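Week 6 handout: comparing hand-held grippers on cloth

Reading before the lab: sections 2 and 3 of the Mulach notes on linkage jaws. Bring the logging sheet from week 5. The lab opens at 9:00 and the bench is shared, so set up in the order given on the door list.

6.1 Purpose

Last week dealt with rigid parts, where jaw opening and grip force explain most of the result. Cloth behaves differently. The contact patch changes shape as the jaws close, and a grasp that looks centered can still take hold of a single layer and lose it under load. The aim this week is to compare two jaw sets, the Skilline hooked jaw and the Salminen flat pad, on the same folding and spreading tasks, with the operator holding the tool by hand.

6.2 Terms

Approach: the motion from free space until either tip touches fabric.
Pinch: closing on a fold or hem with both tips in contact.
Transfer: any motion with the cloth held.
Regrasp: a second pinch on the same item before the task ends. Count it even if the first one held.

6.3 Camera and view

The camera is fixed to the tool, behind the jaws, with a wide-angle lens. Straight edges bow outward and the corners go dark. This is acceptable for labeling, but do not measure distances from the raw picture. Run the Visura correction first and check the residual on the calibration board.

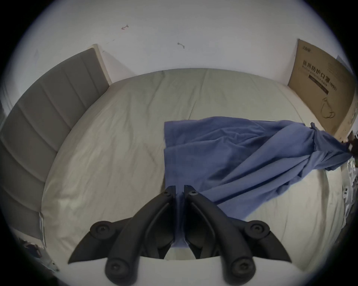

Tip visibility matters more than background. If both tips are not in view at the moment of closing, the grasp point has to be guessed from later motion, and the trial is marked B. Trials marked B stay in the set but are left out of the success rate.

6.4 Procedure

Zero the jaw encoder with the tips closed. Spread the fitted sheet, then drop the test cloth from the marked height. Make no corrections by hand after the drop. Start the recording, approach at a steady rate, pinch at the nearest hem or fold, and transfer to the target edge. A trial ends at release or at 180 seconds, whichever comes first.

For two-handed trials, name the holding side and the moving side in the log before starting. The holding side keeps tension and does not regrasp.

6.5 Data from the last course

The pooled set has 1,576 trials, of which 902 used the hooked jaw. The two groups are not balanced by cloth type – heavier fabrics were mostly done with the flat pad – so a direct comparison of the totals is misleading. Split by fabric weight before computing anything. Each pair may draw up to 500 trials for the report.

6.6 To hand in

One table of success rate by jaw set and fabric weight, B trials listed separately. One paragraph on regrasps. State the encoder offset used. Reports are due Saturday.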